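Bakum is looking for a part-time bookbinding assistant

Small bindery in Plasevdale, two days a week to start, training included

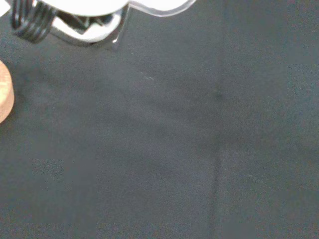
Do I need to have bound a book before?
You don't. If you can fold a sheet of paper in half and care whether the corners meet, I can teach you the rest.

Okay, so a bit about me and the shop. I run Bakum out of the ground floor of an old shoe store on the Zosdale road, and I've been repairing and binding books here for 13 years. Most of the work is pretty unglamorous (and I love it): family Bibles with the spine hanging off, cookbooks that have been dropped in the soup, theses, church registers, the odd wedding album. Every May the students all show up at once wanting hard covers by Tuesday-or-else, and last spring I ended up sewing until two in the morning with a cold pizza next to me. I don't want to do that again!

What you'd be doing: folding and sewing sections, cutting board and cloth, mixing paste, pressing, answering the phone when my hands are sticky, and packing up finished orders. For the first month you'd mostly be sewing, and I'll be honest, it gets repetitive. Some people find that restful and some people want to climb out the window. It's good to know which one you are before you apply.

We're also partway through a big job for the Nurmi reading room, which is having 87 of its old local history volumes rebound. They're heavy, they're dusty, and a few of them smell like a basement. I'd love to have you on that one with me from the start so you get to see a whole book come apart and go back together.

You'd probably like it here if you're patient and don't mind the radio. You'll need to be able to lift a box of books and stand for a good part of the day. There's one step up at the front door and none at the back. If you have a dust allergy, please think hard about this one, I've seen it go badly.

Pay is 14 dollars an hour while you're learning, and we'll sit down and talk about a raise once you can finish a plain case binding without me hovering. Hours are nine to four with a proper lunch, and I can shift them if you have school runs or a bus to catch. You can use the equipment for your own projects after closing too, just buy your own leather, it costs a fortune.

To apply, skip the fancy resume. Write me a page telling me what you've made or fixed lately (a quilt, a bike, a fence, whatever) and when you could start. Handwritten is fine, and email is fine too. If you're mailing it, the address is Bakum, Box 3009, Plasevdale. Or slide it under the door, the mail slot sticks.

I'll ask a few people in for a paid half day so we can both see how it goes. Bring an apron if you have one and wear shoes you don't care about. The paste does wash out of most things, but it took me three tries with my good jeans.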